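The Handover
by Dardo Cabral
December
86 shares | 10 comments

The paper needed a title by midnight, and Shiyu Song wanted the word "trust" in it. Zihan Xie said that two arms bolted to the same rail could not trust each other, any more than two coat hooks could.

"They learn when to let go," said Shiyu. "What would you call it?"

"Release timing."

The method was simple enough to fit on a napkin, and for most of the fall it had lived on one. The giving arm was never told when to open. It had to feel the other arm tug, decide whether the tug was serious, and let go. Laltton, who paid for the napkins, had asked for results on small metal parts. 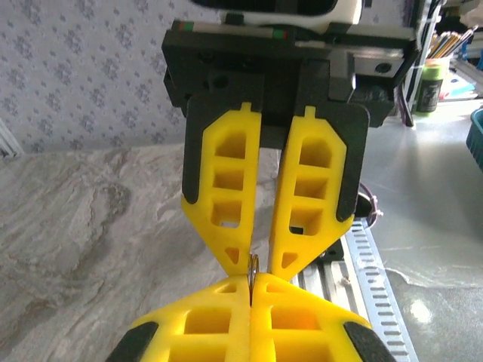 Fig. 2. Both grippers at the ring, wrist view.

Trial 216 was the one Shiyu loved. She had watched it so often that she had begun to see manners in it. She said the left arm was being gracious.

"The left arm is waiting for a number to go over a threshold," said Zihan.

"So was my first husband."

Stojan Nedeljković, who ran the lab and signed the forms, came in with his coat on and asked how many trials there were. There were 317. He asked how many had worked. Shiyu told him the percentage, which was 86, and he nodded as though he had been offered soup.

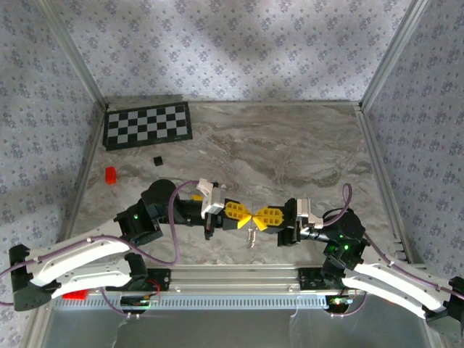

Fig. 3. The arms tip to tip over the marble-patterned board.

"Reviewers will ask about the wallpaper," he said.

"It adds visual texture," said Zihan.

"It looks like my aunt's hallway."

"Your aunt's hallway would be a strong baseline."

He went home. At eleven they were down to the abstract, and Zihan was reading it aloud in the voice he kept for parking tickets.

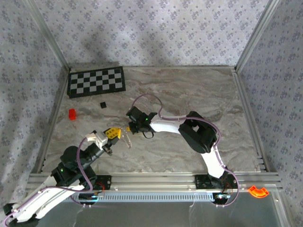
He stopped at the second sentence. "You've put 'trust' back in."

"You hold the file, then," said Shiyu, and slid the laptop toward him. He took the edge of it. She didn't let go. He pulled a little harder.

"Is that a serious tug?" she asked.

317 views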